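Pludadura Fitted Sheet, Light Blue

Product no. 1344
Brand: Kovley
Collection: Pludadura
Availability: In stock, ships from the Bistbridge warehouse

Product description

The Pludadura fitted sheet is a plain-weave cotton sheet with elastic sewn into the full hem. It is made for mattresses up to 37 cm deep, including a topper if one is used. Measure the mattress and topper together before ordering. The fabric is piece-dyed in one color with no print and no border. Small shade differences between production lots are normal, so order matching sheets at the same time.

The thread count is 300. The yarn is single ply and combed before spinning. No easy-care resin is applied, and the sheet will show creases if left in the dryer after the cycle ends.

Specifications

Material: 100% cotton
Weave: plain
Thread count: 300
Maximum mattress depth: 37 cm
Hem: full elastic, overlocked
Color: light blue
Sizes: twin, full, queen, king
Pieces per pack: 1
Pillowcases: sold separately, see Mathew range

Washing

Wash before first use. Machine wash warm with like colors. Do not use chlorine bleach. Tumble dry low and remove promptly. Iron on medium while slightly damp. Shrinkage after 5 washes is within 5% in both directions, and the cut size allows for it.

Fitting

1. Find the care label. It is sewn at the bottom right corner and goes at the foot of the bed.
2. Fit both head corners first, then pull the sheet toward the foot.
3. Tuck the hem fully under the mattress on all sides. On a mattress under 20 cm deep the extra fabric can be folded flat underneath.
4. Smooth the top from the center outward.

Changes to this item

From 24 December 2021 the sheet is packed in a paper band. Older stock in a zip bag is the same product and carries the same number.

Returns

Unwashed sheets may be returned in the original packing. Opened packs are accepted if the care label is still attached. Washed sheets are covered for seam and elastic faults only.

Color view: light blue 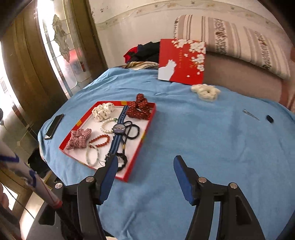
Related items

Pludadura flat sheet, light blue
Mathew pillowcase, pair
Kovley mattress protector, quilted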